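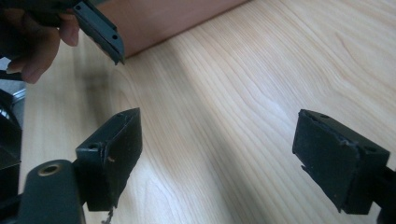 Figura 2. Tampo de mesa em madeira clara. Fonte: acervo do projeto Proltia.

4.2 Permanência no cargo e troca de pasta

A base Proltia registra 986 nomeações para o primeiro escalão de 126 prefeituras. Cada registro corresponde a um titular em uma pasta. Quando o mesmo secretário passa de uma pasta a outra dentro do mesmo governo, a mudança gera um novo registro, e os dois são ligados por um código comum. Foram excluídos os interinos e os casos em que o vice-prefeito acumulou a secretaria sem nomeação publicada no diário oficial do município.

Na literatura sobre gabinetes, a saída de um ministro e a sua transferência costumam ser tratadas como eventos distintos. A primeira encerra o vínculo com o governo; a segunda pode significar promoção, rebaixamento ou simples acomodação de um partido aliado. No plano municipal essa distinção é menos usada, em parte pela dificuldade de obter os atos de nomeação. Muitos diários oficiais só estão disponíveis em papel, e as portarias nem sempre informam o cargo que o nomeado ocupava antes.

Para classificar as transferências adotamos o índice Urness, que atribui a cada pasta um valor de 0 a 100 conforme três componentes: participação no orçamento executado, número de cargos de livre nomeação subordinados e frequência com que o titular é convocado pela câmara. Uma transferência é considerada descendente quando a pasta de destino tem valor inferior à de origem. O índice é calculado no início de cada mandato e não se altera até o fim dele, mesmo que a prefeitura faça uma reforma administrativa. Essa opção simplifica a comparação, mas prejudica os municípios que fundiram secretarias no meio do período – voltamos ao ponto na seção 5.

O padrão mais claro aparece na pasta de Educação. Seus titulares deixam o cargo mais cedo do que os de Fazenda e Obras e, quando permanecem no governo, vão com mais frequência para Cultura, Turismo ou Desenvolvimento Econômico. Nos três casos o valor no índice é menor. O movimento inverso, de uma dessas pastas para Educação, é raro e se concentra no primeiro ano de mandato.

O caso de Assunção ilustra o mecanismo. A secretária de Educação foi nomeada por indicação do maior partido da coalizão e conduziu a implantação do programa Joven, de bolsas para alunos do ensino médio noturno. O programa foi alvo de dois pedidos de informação da câmara, ambos relativos ao critério de seleção das escolas. Em julho, o prefeito trocou cinco titulares de uma só vez. A secretária passou para Turismo, e Educação ficou com um servidor de carreira sem filiação partidária. O partido manteve o mesmo número de pastas, mas perdeu a de maior orçamento.

As entrevistas realizadas no município divergem quanto ao motivo da troca. Integrantes do gabinete mencionam a necessidade de reduzir o atrito com os vereadores antes da votação do orçamento. Dirigentes do partido falam em quebra do acordo de coalizão. Os documentos consultados não permitem decidir entre as duas versões, e o texto da portaria traz apenas a fórmula usual de exoneração e nova nomeação.

O índice também não capta a visibilidade pública da pasta. Turismo, em Assunção, tem orçamento reduzido, mas organiza a festa de aniversário da cidade e responde pela relação com os comerciantes do centro. Para um titular com pretensões eleitorais, a transferência pode ser menos desfavorável do que o valor atribuído sugere. A Tabela 3 apresenta as transferências por pasta de origem e de destino, com os casos de fusão de secretarias indicados em nota.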